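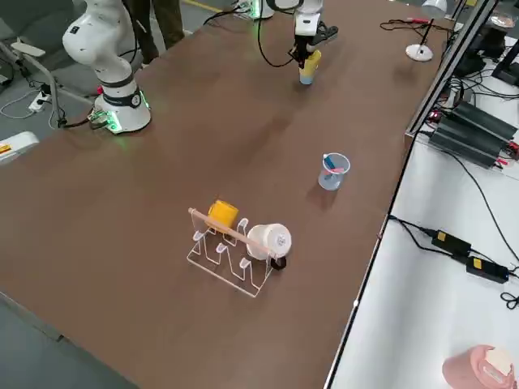

Mugs, cups and the long table at Walari

The drying rack page has moved here from the old Buldale site, along with its captions. Everything belongs to the shared kitchen and craft room at Walari, where the long brown table gets used for tea, painting and whatever else is on.

The rack
Clear acrylic, bent from sheet, with a row of U-shaped slots. It takes cups and mugs, and plates if they're small. We paid $40 for it in October and would buy the same colour again – none.

The dowel
Light wood, laid diagonally across the rack. Any hardware store will cut one to length. Sand the ends.

Yellow cup
On the left part of the rack, just above the dowel.

White mug, black handle
On its side at the right end, with a small printed label. Mugs go back to the Oken cupboard, second shelf.

Beaker
Clear plastic measuring beaker with a blue marker and a pink stick in it. Please don't measure food in this one.

Yellow and pale blue cup
Yellow at the top, blue at the bottom. A favourite with the younger painters.

Page updated Jan 11, 2019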